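Why is the path in the park black, and other things I wanted to know

I walk on a path nearly every day, and for years I never gave it a single thought. It was just the stuff under my shoes! Then one wet morning in May I stopped to tie a lace, got my nose nice and close to the ground, and saw that it was made of stones. Hundreds of little stones, all stuck together with something dark. So I went and found out about it, and now I can't stop looking at paths. I'm going to do the same thing to you.

What is it made of?

The dark kind of path is called asphalt (say it "ass-felt" or "ash-felt", people do both, and yes, you are allowed to giggle at the first one). Lots of grown-ups call it tarmac. It's a bit like a flapjack. In a flapjack you have oats, and you have something sticky holding the oats together. In asphalt the oats are crushed stones and sand, and the sticky part is called bitumen.

Bitumen is thick black goo that comes from oil, the same oil that petrol is made from. When it's cold it's hard enough to stand on. When it's heated up it goes runny, and then it can be stirred in with the stones until every one of them has a shiny black coat.

The mixing happens at a special works, and the mixture is loaded into a lorry while it is still very, very hot. Then everybody has to be quick. If the lorry gets stuck in traffic for too long, the load cools down and starts to set, and nobody wants a lorry full of giant flapjack.

How do you build a path?

When my own town got a new path, from Neves Lane down to Tolberg Green, I went to have a look at it every afternoon on my way home. I thought they would simply pour the black stuff onto the grass. They didn't, not for ages.

First they dug. They scraped away the grass and the soft soil and left a long shallow tray in the ground, 25 centimetres deep. Soft soil is squashy, and a path laid on top of it would soon sink and crack.

Next they filled most of the tray with chunky broken stone and rolled it flat. This bottom part does the hard work. It holds everything up, and it lets rainwater trickle away through the gaps.

After that came the asphalt, in 2 layers. The lower one had big stones in it and the top one had small stones, so it would be smooth enough for scooters. A heavy roller went up and down, up and down, and the smell was amazing — sort of like a garage and a bonfire at once. (You mustn't go near it when it's fresh. I watched from behind the fence.)

Why isn't it flat?

If you put a marble down in the middle of a good path, it ought to roll off to one side. Paths are usually made with a gentle slope, or a slight hump along the middle like the back of a very lazy whale. You'd hardly notice it when you're walking. Rain notices, though! It runs down to the edge and soaks into the grass.

Sometimes a path gets a dip in it after a few years, and then the rain has nowhere to go. That's a puddle. Every puddle you've ever jumped in on a path was a low spot. If you look a while after the rain stops, you can often find the low spots even without a puddle, as they stay dark for longer than the rest.

Why does it change colour?

Brand new asphalt is as black as liquorice. Go back a few years later and it's grey. Two things have happened. Feet and wheels have rubbed the bitumen off the tops of the stones, so you see the real colour of the stone peeping through. And sunshine and air have been working on the bitumen that's left, making it paler and more brittle.

Old paths can go patchy too. One bit might have been dug up and mended, another bit might have moss on it, another might be shaded by a tree. I used to think a patchy path was a dirty path. Now I think it's a path that has been busy.

What are the white marks for?

White paint on a path is a message. A picture of a bicycle says that bikes can come this way. A solid line might split the path in two, with walkers on one side and riders on the other. A dashed line can mark out a lane, or the place where two ways meet. The paint is often thicker than the sort you use at school, and some kinds have teeny glass beads mixed in, so that a bike lamp makes them sparkle at night. Isn't that lovely? 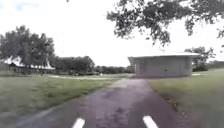
The edges are my favourite part, because that's where the grass tries to win. Grass doesn't know it's supposed to stop at the path. It creeps outwards, a little every year, and its roots hold on to bits of soil. Leaves blow off the trees and collect along the side, and when they rot they turn into crumbly brown stuff that seeds love. Leave a path alone for long enough and it gets skinnier and skinnier. Behind the library in my town they cut the grass back one spring and found a whole strip of path that had been hiding underneath, 10 centimetres wide. I was thrilled. My friends were less thrilled, but they were very polite about it.

Worms, by the way, turn up on paths when it's wet. They can travel across a damp surface without drying out, which they can't do on a hot day. If you find one stranded, pop it gently back onto the grass.

Be a path detective

Next time you're out with a grown-up, pick one path and have a proper look at it. You'll need a notebook, a pencil and something to measure with. I use my own feet, heel to toe. The path by my house is 38 shoes from the gate to the first bench.

See if you can find the biggest stone on the surface and the smallest. Look for a mended patch, and decide whether it's older or newer than the path around it. Rub your hand on the ground and feel how rough it is. Then find the spot where the grass has crept out furthest, draw it, and write down the month. Go back in half a year and see how far it's got!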